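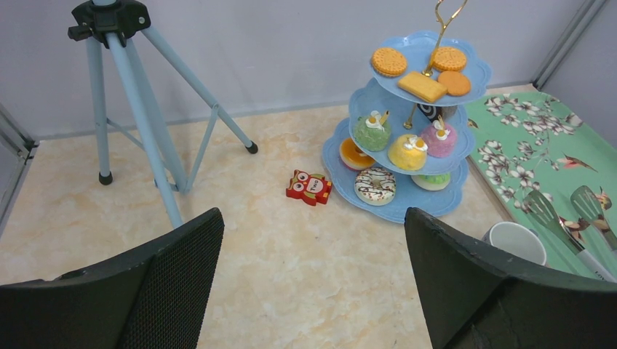
The serving stand and its toy pastries, with the gripper fingers in the foreground.

When the right arm in the tea-table cell failed to stop on command in June, no one was hurt and nothing of value was broken. Kagiso Masilela, who is responsible for equipment safety at the Mahlangu laboratory, nevertheless closed the cell that afternoon and kept it closed until the cause had been found. The laboratory newsletter spoke to Mr Masilela and to Zixuan Lü, who was operating the arms at the time.

The work concerned is the handling of small, light items on and near a tiered stand. It is slow work, and Ms Lü had been at it since the morning. "I was bringing the right gripper in towards the bottom plate," she said. "It was lower than I wanted, so I pressed the hold pedal. The left arm held. The right arm went on travelling, and then it held too. It pushed the plate and the whole stand moved."

She pressed the emergency stop at once and both arms lost power as they should. Mr Masilela is anxious that this point should not be missed. The emergency stop is wired separately and worked correctly. The fault lay in the hold function, which operators use many times in a session and on which, he said, they had come to rely more than the written procedure allows.
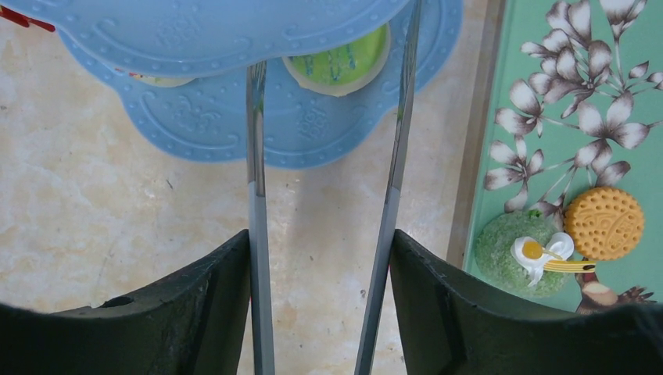 Page last changed: July 21, 2021

The records kept by Gora, the laboratory's control program, showed what had happened. A hold command is expected to reach each arm within 40 milliseconds. On this occasion the right arm received it after 600.

"That is a long time if your hand is next to it," Mr Masilela said. "We had people reaching in to straighten a tray or put a biscuit back while the arms were on hold. They should have been switching the power off first. The instructions said so, but we had let the habit grow."

Krishnamoorthy Marar, who maintains Gora, traced the delay to a change made earlier in the month. Hold commands for the right arm had been placed in the same queue as the position readings, and when the readings built up, the command waited behind them. The left arm was still using the older arrangement and was not affected. Mr Marar repeated the fault three times on the bench before he was satisfied with the explanation.

Asked whether the change had been tested, Mr Masilela replied that it had, with one arm running. "It passed. With two arms there is far more traffic, and we did not test it with two. I signed that form, so I must answer for it."

Ms Lü said she had noticed a slight lag on the pedal the day before and had not reported it. "I thought I was tired. The report form asks for damage or injury, and there was neither, so I had no box to put it in."
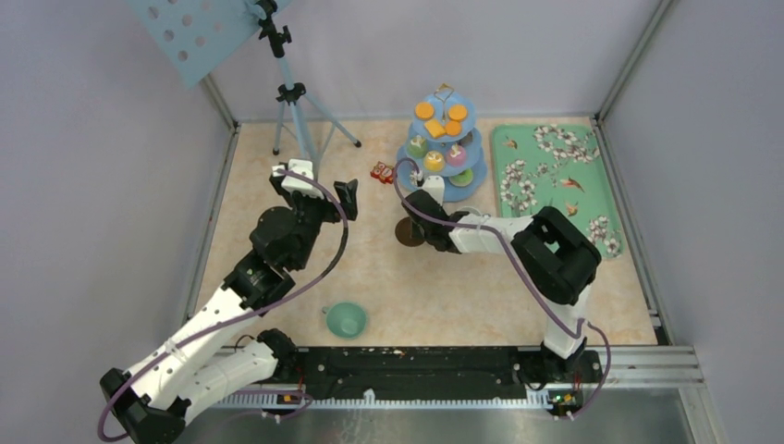
The form now has a line for anything that felt late, loose or different, however slight. Hold commands for both arms have been given a channel of their own, and Gora cuts power to an arm that has not confirmed a hold within the expected time. Any change to the control program must be tested with both arms moving before the cell is released for use.

The rule on reaching in has been rewritten by Mr Masilela and Sipho Modise, who trains new operators. Power to both arms must be off before a hand enters the cell, whatever the reason. Mr Modise has asked each operator to read the rule with him and to carry it out once in his presence.

Ms Lü has returned to the cell. She finds the new procedure slower, particularly when an item falls and has to be picked up by hand. "I did complain about it in the first week," she said. "Kagiso told me to put it in writing, and I have."

Mr Masilela confirmed that he has her note and will reply to it when the test results for the left arm have been received.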